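Home Issues Articles Methods Notes For Authors Search

1st August
By the Sleep and Memory Group, Allness Institute

3. Results and discussion: what half-asleep minds keep from the day

3.1 Short dreams at the edge of sleep

The drowsy minutes before sleep are a wonderful place to look for traces of the day. Reports from this stage are short, often a single picture or a phrase, and people can usually give them without much effort if they are prompted soon enough. In our study the prompt was a soft tone played through the bedside speaker, followed by a recorded voice asking, "What was going through your mind?" Adults in the Beletby sample slept at home and heard the tone on up to two occasions per night. Across the whole study we collected 797 usable reports, far more than we had hoped for when recruitment opened in March.

We call a report usable if it has at least one thing in it that can be named: an object, a place, a sound, a feeling in the body. "Nothing" and "I was just lying there" were kept in a separate file and are not part of the results given in this section. Readers who want those can find them treated on their own in the appendix, where they are more interesting than they sound.

3.2 Small objects come back first

The clearest pattern, and the one that still excites us most, is how ordinary the early material is. Participants kept an evening diary in which they wrote down what they had handled, read or looked at in the last few hours before bed. When we matched diaries to reports, the matches were mostly household things: cups, keys, book covers, the handle of a drawer. Conversations and worries did show up, but they tended to arrive in the second report of the night and in a changed form.

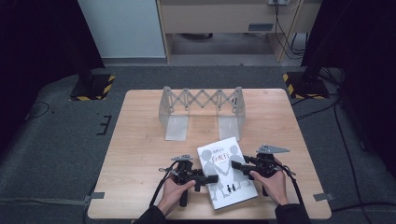

Figure 1. A tabletop with a paperback and a bridge-like lattice structure.

Matching was done by two raters who did not know which diary went with which report. Each rater read a report beside a small set of diaries, one of them the true one, and picked the diary that fit best. A match counted only if both raters chose the same diary. This is a strict rule, and it surely threw away some real links. A person who handles a folding ruler and then reports "something opening and closing" has told us a great deal, but a rater who is being careful may well pass it by. We would love to see someone build a fair scoring method for that kind of report.

We also noticed that shape seems to travel better than name. People would describe a pattern of crossing lines, or a thing that was tall and rounded, and stay quite unsure of what it was. Color was mentioned less often than shape, and print on an object was hardly ever read out as words. Several participants said they knew there was writing but could not say what it meant — a remark that will be familiar to anyone who has tried to read in a dream.

3.3 The role of attention

Why would a cup get in ahead of an argument with a sister? One idea is that the drowsy mind replays what was looked at most recently, with no regard for how much it mattered. Our diaries allow a rough test. Participants marked each entry as "noticed" or "barely noticed" at the time of writing. If recency were the whole story, both kinds should come back equally often once the time of evening is taken into account.
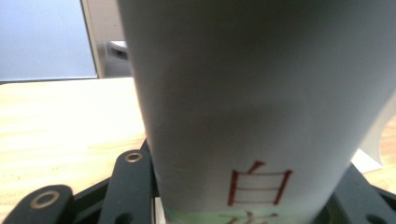 They did not. Barely noticed things came back more readily, and the effect held when we set aside the participants who wrote very long diaries. This fits well with the older view that attention settles a matter, in some sense, and that what was left unsettled is still free to drift up later. It also fits the everyday experience of lying down and suddenly seeing the pattern on a stranger's bag. We find this a delightful result, and we want to be plain about its limits. The marks were made by the participants themselves, and a thing that truly was not noticed would never have made it into the diary at all.

3.4 Differences between people

Some participants gave vivid reports on nearly every prompt, while others gave a word or two all through the study. Scores on the Palaniappan Imagery Scale explained part of this spread. Age explained very little. Time since the last meal, which we had added to the form almost as an afterthought, was linked to reports of taste and smell, and we have since given it a proper place in the Plerkia follow-up. That study will enroll some 200 new sleepers and will move the prompt later, into the first stretch of steady sleep, so that early and later reports from the same night can be set side by side.

Contact the editors | Copyright Allness Institute | Back to top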